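Feb 21, 2023
Olcombe, bench 5
Fruit wash and drain, baskets

Continuing from the crate notes. The solid-sided Cellier crates hold too much water after rinsing, so I am looking at laundry baskets as a cheap stand-in for the draining step. Fitriani bought two patterns from the hardware shop in Ornham. One has round holes, the other small rectangular slots. Both are plastic, both fit the sink stand.

Drain check, no fruit: 3000 ml poured from the jug in one go, then wait, then weigh what stays behind. Round-hole basket kept 11 g more than the slotted one on the first pour and a bit less on the second, so no difference worth writing up. Most of the residue hangs in the holes as film. A sharp knock on the stand clears it.

Load: 400 g of small fruit per run, tipped from the tray, not dropped from height. Suleiman wanted larger loads. Left for the next session, when there is more fruit.

Points on the slotted basket:

Solid patch near the centre of the floor. Water could pool there if the basket sits dead level. Tilt the stand one notch.

Slots go up the walls as well as across the floor, so a tilted basket still drains from the low side. Small fruit does not pass through. Stalks do, and end up in the sink trap. Fit the mesh strainer first.

Rim is thick and rounded over, comfortable to carry by. The near wall has a wide flat lip and fruit can be set down against the inside of it without rolling far. The oval handle openings are the weak point: anything small that reaches that height will go straight out. Keep the fill line well under them.

Light mark on the rim of the slotted basket. Wiped with a damp cloth, then alcohol, no change. Not logged as damage.

Bhupendra asks whether the floor slots bruise soft skins. Cannot say from today. Set a few aside on tray 1011 and look at them again tomorrow.

To do: second mesh strainer, label both baskets, return the Cellier crates to Ayodele.
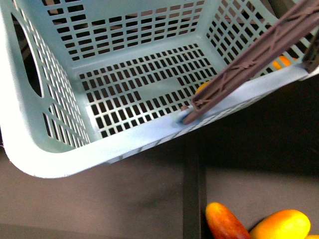

Slotted basket, light blue, small yellow-orange fruit at the near wall.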